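# Arm sags a little lower into the pot every run

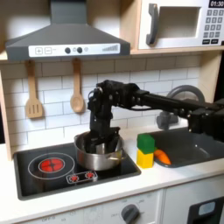

## Question

Small black servo arm, mounted to the right of a play kitchen, reaching across the sink to the cooktop. The job is to lower the gripper into a steel pot, close on whatever is in there and lift it out. It does this beautifully for the first few goes. By run 15 the fingers are tapping the bottom of the pot, and a while after that the elbow joint is too warm to keep a thumb on.

The controller is a Hwang board with the stock Irnonden software. I have homed it, re-homed it, and spoken to it firmly. Homing fixes things for a few runs and then down it goes again. The hover height in the program never changes, only where the arm thinks that is.

Is this a worn servo, or have I set something up badly? I would prefer the answer that costs nothing.

*Asked by gellasgate_mick, 7 February 2022*

## Answers

### Jong-dae Maeng (accepted)

Before you buy anything, switch it off, support the forearm and try each joint by hand. If the elbow rocks before you feel any resistance, the horn screw has backed out. Mine had. I'd spent an evening rewriting the motion code by then, so do learn from that.

1. Take the horn off, clean the splines, refit it and tighten the centre screw. Thread lock on the metal screws only. It eats some plastics.
2. Check the bracket screws either side of the elbow while you're there.
3. Look at the cable with the arm fully bent. It wants enough slack to make the bend without pulling, and not so much that it can catch on the tap when the arm swings across.
4. Home it again, then run the pot move with the gripper empty, at half speed.

The heat is a separate matter. If your program waits above the pot between runs, the elbow is holding up the whole forearm the entire time. Give it a rest position folded back over its own base. I also dropped the holding torque from 100 to something less heroic and it still stays put.

If the horn is tight and it still sags, log the elbow position at the hover point. Mine read 525 on every run while the gripper visibly sank, which told me the slop was after the sensor — so mechanical. If your number wanders, suspect the servo itself.

### brotetti_owner

Get a Brotetti. Never had this.

### panhandler3

Agree with most of the above, but check the base clamp too. Mine was creeping on the worktop, and a tiny tilt at the base is a lot by the time you get to the fingers. I put 3 strips of rubber under it in October and haven't touched it since, apart from the time I knocked it off.

Also keep the gripper clear of the pot rim on the way down. If it leans on the rim, the elbow servo pushes against it until something gives, and the pot has the better odds.

**Comment from gellasgate_mick:** Horn screw. Half a turn loose. I had a new servo in the basket and everything. Still warm after a long session but I can keep my thumb on it now. Will try the rest position next.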